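5.3 Checking the basket detector before a sorting run

Do this section after camera calibration (5.2) and before you load a task file. You need the Bilter console open on the workstation and both arms enabled. Anyone who has not yet set up a user profile should ask Laurinda Amaral for one first.

1. Turn on the table cameras and both wrist cameras. Wait until every line in the Cameras panel shows Ready.

2. In the console, open Perception, then Live Views. Set the refresh rate to 7 frames per second. Higher settings slow down the planner on port 2841.

3. Select the model named Keskin. The older model, Clovuvley, is still in the list but it confuses stacked rims with single ones and should only be used to replay old logs.

4. Place baskets on the table and step through the views. Baskets may be at any angle, but must have the open side up.

Typical views, fixed camera, wrist cameras and head camera:

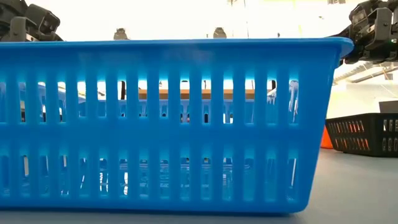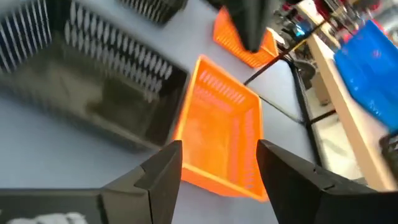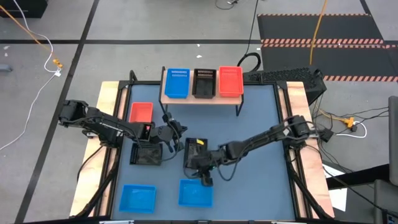
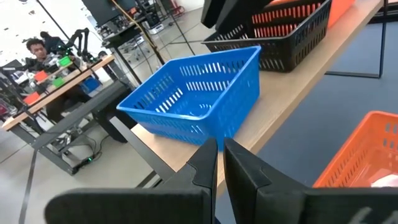

5. Click Detect. Each basket gets an outline, a color label and a confidence score. Baskets outside the work zone are outlined in gray and the planner ignores them.

6. Click a basket in the list. The console marks its rim in every view where it was found. If the mark sits off the rim in one view only, repeat 5.2 for that camera.

7. Open Planning and click Preview Grasp. Check the approach path for both arms, then click Accept.

Note: Slotted walls let the background through, and the detector may report a second basket behind the first. Raise Min Rim Length by one step and detect again. Do not lower the confidence limit to fix this.

Note: A basket close to a camera can hide the ones behind it. The console merges all views before it builds the list, so a basket missing from one view is not an error. A basket missing from the merged list is.

CAUTION: Preview Grasp does not move the arms. Accept does. Keep hands off the table from this point until the status line reads Idle.

If detection fails 3 times in a row, the console locks the planner. To clear the lock, go to Tools, choose Reset Perception, and start again from step 3. Save the log before you reset. Logs go to the Bamden folder and are removed every Friday, so copy out anything you want to keep. Send repeat failures to Cyril Horrocks with the log attached and the model name in the subject line.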